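4장. 그리퍼 비교 시험: 손끝 카메라 설정과 개폐 기준 잡기

이 장은 3장의 펌웨어 설치를 마친 사용자를 대상으로 합니다. Stovix 핸드헬드 그리퍼에 Kravets 손가락과 Dindby 손가락을 번갈아 끼우고, 같은 조건에서 비교하는 순서를 다룹니다. 제조사 자료의 파지 성공률은 이 장에서 인용하지 않습니다. 어떤 물체를 어떤 표면에서 집었는지 적혀 있지 않은 수치로는 장비를 고를 수 없습니다.

작성: Aarti Nishad / 검토: Wafula Mugo
개정일: 2021년 6월 27일

4.1 시작하기 전에

필요한 것: 그리퍼 본체, 비교할 손가락 두 벌, 육각 렌치, 보풀 없는 천, Prumavetti 기록 프로그램이 설치된 노트북.

주의: 손가락을 교체할 때는 반드시 전원을 끄십시오. 대기 모드에서도 구동부에 힘이 남아 있을 수 있습니다. 대기 표시등이 꺼졌다고 해서 안전하다고 판단하지 마십시오.

참고: 상자에 든 '빠른 시작' 카드에는 보정 없이 바로 쓸 수 있다고 되어 있습니다. 우리 시험실에서는 그 말을 믿고 2월에 첫 비교를 했다가 기록을 전부 버렸습니다. 손가락을 바꾼 뒤 열림 기준을 다시 잡지 않아서, 프로그램이 두 벌을 같은 폭으로 취급했습니다. 카드는 무시하고 아래 순서를 따르십시오.

4.2 손가락 장착

1. 본체 전원을 끄고 케이블을 분리합니다.
2. 기존 손가락의 고정 나사를 풉니다. 나사는 벌별로 따로 보관하십시오. Kravets용과 Dindby용은 길이가 다르며, 긴 나사를 잘못 조이면 안쪽 레일이 긁힙니다.
3. 장착면을 천으로 닦습니다.
4. 새 손가락을 끼우고 좌우 나사를 번갈아 조금씩 조입니다. 한쪽을 끝까지 조인 다음 반대쪽을 조이면 손가락이 비스듬히 고정됩니다.
5. 손으로 가볍게 흔들어 유격을 확인합니다. 유격이 느껴지면 시험을 진행하지 마십시오.
6. 모서리 상태를 기록지에 적습니다. 흠집이나 패인 자국이 있는 손가락도 시험할 수는 있지만, 새 손가락과 나란히 놓고 성능을 논할 수는 없습니다.

4.3 카메라 시야 확인

손가락을 활짝 연 상태에서 밝은 무지 평면을 향하게 하고 영상을 확인합니다. 벽, 천장, 책상 상판 어느 것이든 괜찮지만 무늬가 복잡한 면은 피하십시오. 두 손가락이 화면 아래쪽 좌우에서 올라오고, 그 사이가 비어 있어야 합니다.
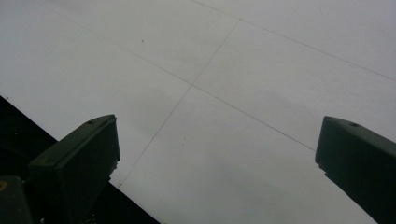

그림 4-1. 손가락을 벌린 상태의 손끝 카메라 영상. 밝은 배경의 이음선으로 초점을 판단한다.

1. 기록 프로그램에서 미리보기를 엽니다.
2. 좌우 손가락의 윗모서리가 모두 보이는지 확인합니다. 그림 4-1처럼 오른쪽 손가락이 화면 가장자리에 걸려 일부 잘리는 정도는 시험에 쓸 수 있습니다. 윗모서리까지 잘리면 카메라 브래킷을 조정하십시오.
3. 배경에 이음선이 있으면 그 선을 기준으로 초점을 봅니다. 그림에서도 이음선은 왼쪽 아래로 갈수록 흐려집니다. 화면 중앙만 보고 합격으로 처리하지 마십시오.
4. 작은 점이 보이면 본체를 천천히 움직여 봅니다. 점이 배경과 함께 이동하면 배경에 있는 것입니다. 화면의 같은 자리에 머물면 렌즈를 닦고 다시 확인합니다.
5. 노출을 '고정'으로 바꿉니다.

참고: 자동 노출은 권장하지 않습니다. 제품 설명에는 '모든 조명에 적응'한다고 나와 있으나, 밝은 면을 향하면 손가락이 어둡게 가라앉아 표면의 세부가 잘 보이지 않습니다. 그림 4-1의 손가락도 짙은 녹색 윤곽에 가깝고, 밝게 드러나는 부분은 윗모서리 정도입니다. 손끝 마모를 영상으로 판정하겠다는 계획이 있다면 별도 조명을 준비하거나 계획을 바꾸십시오.

4.4 개폐 기준 잡기

1. 프로그램에서 '기준 초기화'를 누릅니다.
2. 손가락을 끝까지 열고 '열림 저장'을 누릅니다.
3. 손가락을 천천히 닫아 맞닿게 한 뒤 '닫힘 저장'을 누릅니다. 세게 쥐지 마십시오. 손끝이 눌린 위치가 저장됩니다.
4. 개폐를 3회 반복하고 표시값을 적습니다.
5. 값이 서로 다르면 4.2의 4번부터 다시 합니다. 평균을 내서 넘어가지 마십시오.

주의: '자동 보정' 단추는 사용하지 마십시오. 완료 메시지는 손가락이 걸려 덜 닫힌 경우에도 나타납니다. Gadisa Mekonnen이 손가락 사이에 천을 끼운 채 눌러 보았는데 결과는 '정상'이었습니다.

4.5 비교 시험

시험 물체는 두 벌에 똑같이 사용하고, 물체 순서도 바꾸지 않습니다. 기본 목록의 물체는 13개이며 부록 나에 있습니다. 부드러운 물체만 골라 시험하면 Dindby가, 모서리가 뚜렷한 물체만 고르면 Kravets가 좋아 보입니다. 판매 시연에서 어떤 물체가 나왔는지 떠올려 보시기 바랍니다.

1. 물체를 표시된 위치에 놓습니다.
2. 기록을 시작하고 손가락을 활짝 연 채 접근합니다.
3. 물체를 집어 올려 3초간 유지합니다.
4. 내려놓고 손가락을 완전히 연 다음 기록을 멈춥니다.
5. 결과를 '성공', '미끄러짐', '실패' 중 하나로 적습니다. '거의 성공'은 없습니다.
6. 목록을 모두 마치면 손가락을 교체하고 4.3과 4.4를 다시 수행한 뒤 같은 목록을 반복합니다.

참고: 작업자가 바뀌면 결과도 바뀝니다. Poonam Ahuja와 Brijesh Dhillon이 같은 Kravets 손가락으로 목록을 수행했을 때 갈린 항목이, 한 사람이 두 벌을 비교했을 때 갈린 항목보다 많았습니다. 한 사람이 한 번 시험한 결과로 구매를 결정하지 마십시오.

4.6 문제가 생겼을 때

미리보기가 검게 나옴: 케이블을 본체 쪽부터 다시 꽂습니다. 프로그램 재설치를 권하는 안내 창이 뜨지만, 재설치로 해결된 적은 없습니다.

한쪽 손가락만 화면에 나옴: 브래킷이 돌아갔는지 확인합니다. 브래킷을 조정했다면 이전 기록과 섞지 마십시오.

열림 값이 시험 도중 변함: 나사 풀림을 먼저 의심하십시오. 우리 기록에서는 22번째 파지 이후에 이런 일이 있었고, 그 뒤의 결과는 모두 제외했습니다.

오류 코드 없이 기록이 멈춤: 저장 공간을 확인합니다. Prumavetti는 공간이 부족해도 경고를 띄우지 않습니다. 멈춘 회차는 처음부터 다시 기록하십시오.

기록 파일의 이름 규칙과 보관 위치는 5장을 참조하십시오.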